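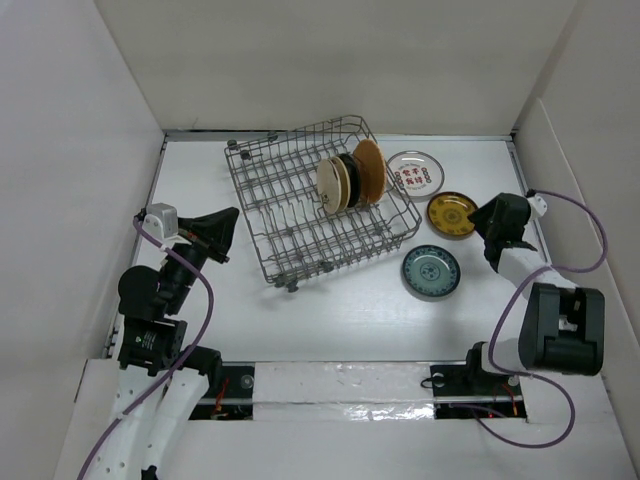
Samah Ghoneim replied at 2:10 that the lower rack should be checked for roller play before anyone orders parts, as the same complaint came in from Vurnamwood in January and a new rack did not cure it.

Ticket reopened. Model: Trener lower rack, gray wire, upright tines.
Reported fault: plates lean and touch when stood close together. Thicker rims bind against the tines.

Step 1. Rack taken out of the machine and set on a flat surface. No rocking.
Step 2. Rollers spun by hand. 2 were stiff. Cleaned, refitted, now free.
Step 3. Tine spacing measured along each row. One row out by 3 mm at the tips. Bent back by hand, no cracking in the coating.
Step 4. Load test with mixed plates. Glass and flat ceramic stand straight. Anything with a raised rim still needs an empty slot next to it.

For the repeat test the rack has to be empty and the plates laid out around it, so each one can be tried in the same slot.

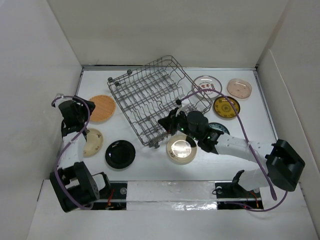 Slot order for the repeat test is thin plates first, then the raised rims, then the woven one. Leave one row clear between groups. Log any plate that leans onto its neighbor.

Abeysekara lists the replacement rack under the Drevavard spares page. Order on hold until the repeat test is logged.

Status: open, waiting on tester.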